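Two grippers, one arm, and a lot of blocks

Reading time: 6 minutes

I promised last time that I'd write up the gripper comparison once I had enough runs to say something useful. Well, I have 288 of them, my laptop fan sounds like a leaf blower, and I have opinions!

Quick recap if you're new. I've been trying to settle on a parallel gripper for the tabletop sorting project, and I narrowed it down to two: the Bergmann, which has long thin fingers and a fairly short stroke, and the Clanolside, which opens much wider but has these chunky fingertips that look like they belong on a pair of pliers. Both have decent simulation models. Before I spend real money I wanted to run them through the same set of pickups in the simulator, on the same arm, with the same controller, and see which one made me swear less.

I split the runs evenly, so 144 each. Every run is a single pick: go to a hover pose, come down, close, lift, hold for 2 seconds. If the part is still between the fingers at the end of the hold, it counts. If it slid down a bit but stayed in there, I still count it (I went back and forth on this, feel free to yell at me).

The controller is the part I fiddled with most. I started with plain position control, which was fine for blocks and awful for anything flat. The fingers would get to the commanded height, touch the table a hair early, and then the whole arm would sort of lean on it. In a simulator that gives you those lovely moments where a part shoots off sideways at the speed of a hockey puck. So I switched to an impedance controller with the vertical stiffness turned way down for the last bit of the approach, and life got better right away. If you take one thing from this issue, take that. I lost most of June to tuning the stiff version before I gave up on it.

The other thing I changed was the scenery. My old test world was a gray floor and a gray sky, and the pose estimator was suspiciously good in it. Now I load a background room behind the table with some real visual mess in it – old plaster, brick, sunlight coming in at an angle – and let the arm throw proper shadows over the parts. The numbers dropped the first evening I did this. I was annoyed for an hour and then pretty happy, because those are numbers I can believe.
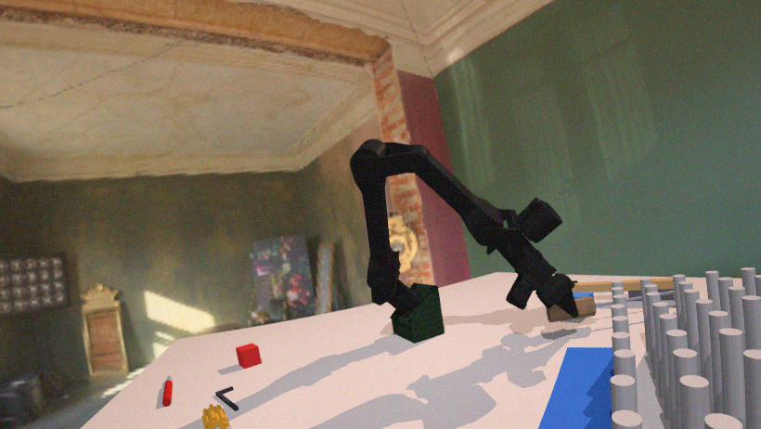

The wooden block pick in the simulator, with the fingers on either side of the block.

So, blocks first. Both grippers are good at blocks. A block lying on its side has two nice parallel faces and you have to work at it to miss. The Bergmann had a slightly easier time when there was something close by, simply because the fingers are thin and they fit into the gap. The Clanolside fingertips kept nudging the neighbor on the way down. It usually got the block anyway, but it left the table in a different state than it found it, and if you're planning several picks from one camera view that's a headache.

The green block with the peaked top was more interesting. Come at it across the flat faces and you're fine. Come at it so that the fingers close on the sloping part and it squirts out downward, every time, with either gripper. I ended up adding a rule to the grasp planner that throws out any pair of contact points where the surfaces tilt too far toward each other. It's six lines of code and I should have written it on day one.

Thin flat stuff is where they really separate. I expected the Bergmann to walk away with this and it did. With the soft approach it can touch down, slide in and pinch a thin edge. The Clanolside can do it too, but the fingertip is so thick at the bottom that it ends up squeezing a corner and the part pivots. That black L-shaped piece was the worst offender. Grab one leg near the end and the other leg swings down as you lift, and then it's a matter of friction and luck. Grabbing close to the bend helped both grippers a lot.

Gears were a mixed bag. Teeth are funny to grip, since you might land on two crests or a crest and a valley depending on the angle, and the gear turns a little as you close. The Clanolside did better here because the wide pad covers more than one tooth. I hadn't expected that at all and reran the batch to make sure. Same result.

And the upright cylinder (the red marker with the little white top) was mostly a test of the arm. The grip itself is easy. Getting there without knocking it over is the whole job, and that comes down to whether the planner picks a sensible approach. I had 2 failures that I'd blame on the elbow swinging through a silly pose and neither gripper had anything to do with it, but I left them in the totals.

A word on the camera while I'm at it. I tried a wrist view and a fixed view from the side. The wrist view is great until the last moment, when the fingers cover the very thing you want to look at. The fixed view has the opposite trouble: the arm parks itself in front of everything. I'm using the fixed one to plan and the wrist one to correct on the way down, and I'm not in love with it but it works.

Where I've landed: I'm going with the Bergmann for the first build. The flat parts matter more to me than the gears, and I'd like to keep the neighbors where they are. I've sent a question to the supplier in Parkska about lead times, and if that's hopeless I'll look at having a set of thinner fingertips machined for the Clanolside over in Dradach. The mounting pattern is simple enough that I could probably draw those up in an evening.

Next issue I want to get into friction settings, which I've been leaving at default like a coward. I'll put up the run logs too, as soon as I've cleaned up the column names. Right now one of them is called "thing2" and I don't remember what it measures.

3 comments

softfingers
Did you try rubber pads on the Clanolside tips? We had the same pivoting on flat brackets and a thin pad fixed most of it. Softer than you'd think, too.

pegboard_jo
Counting a slipped part as a success is generous :) I'd log it separately. When we moved from sim to the bench, the slips were the ones that turned into drops.

mt_lathe
Please do the friction issue. And please find out what thing2 is.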